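4. Household chores with a five-fingered hand

4.1 Task and procedure

The question of this section is simple: can a machine do ordinary chores well enough that a person does not need to stay beside it? We chose 4 chores which appear both in homes and in small shops. They are folding a towel, smoothing a cloth over a work surface, picking up cutlery and closing a drawer. Each chore was tried 700 times under the Takuveck controller, so the colour and lighting of the room could change between sessions. The demonstrations were given by Keegan Marchand, who also wrote the stopping rules.

Cloth was the most difficult material. A spoon keeps its shape when a finger touches it, but a cloth takes a new shape after every touch, and the controller must plan again. For this reason we allowed a longer time limit for the cloth chores, as was also done in the Kerkinden trials.
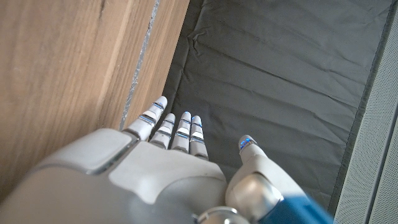 Figure 3. White and silver hand beside a creased dark grey cloth, with light wood on the left.

Can the machine be left alone with such chores?
Not for a full working day, as a person was still needed to restart it after a failed grasp.

4.2 Observations

Of the 700 attempts at smoothing, 400 finished without help. The remaining attempts were stopped by the operator or by the time limit. Most failures came when two fingers pinched the same fold and pulled it in different directions. Tse and Okano describe a similar behaviour with a simpler gripper, and they recommend to use the side of the thumb. We tried this in April and the pinching became less frequent, although the work was also slower.

Closing a drawer gave much better results, and we do not discuss it further. Cutlery was in the middle. Forks lying flat against a board were often pushed forward instead of lifted, and the hand then followed them until the time limit. A person solves this by sliding the fork to the edge of the board, and we did not include this movement in the demonstrations. It will be added to the next set, together with thicker cloths.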